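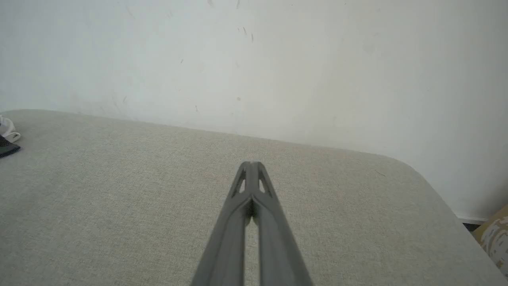 2022-08-16

I paid off my truck in March, and a few people have asked how the loan went, so I'll write it down once and point them to it.

I bought it from a small lot in Kirneck. The salesman, Ramiro Montoya, wanted to talk about the monthly payment and I wanted to talk about the total. We went back and forth on that for a while. If you only look at the payment, a longer loan always looks better – mine would have gone to 7 years if I had let it. I took 60 months.

I had two offers before I walked in, one from my credit union and one from an online lender. The credit union was lower. The dealer matched it but added an extended warranty and paint protection to the contract. I asked for both to come off and they did. It took a second printout, and I read that one all the way through too.

My credit was not great at the time. I had a late payment on a store card from a move, and it was still showing. Saturnino Carretero, who I used to work with, told me to put more money down and leave my savings alone for repairs, and those two things don't go together very well. I ended up putting down less than he said. The truck needed tires that first winter, so I was glad to have the cash.

I set up automatic payments and rounded each one up a little. You have to tell the lender to put the extra toward principal. Mine applied it to the next payment for the first few months until I called and had it fixed.

The title took roughly five weeks to come in the mail after the last payment. I dropped the gap coverage the same day I got the payoff letter. Insurance went down a bit, less than I expected. I plan to drive the truck until the repairs cost more than it's worth.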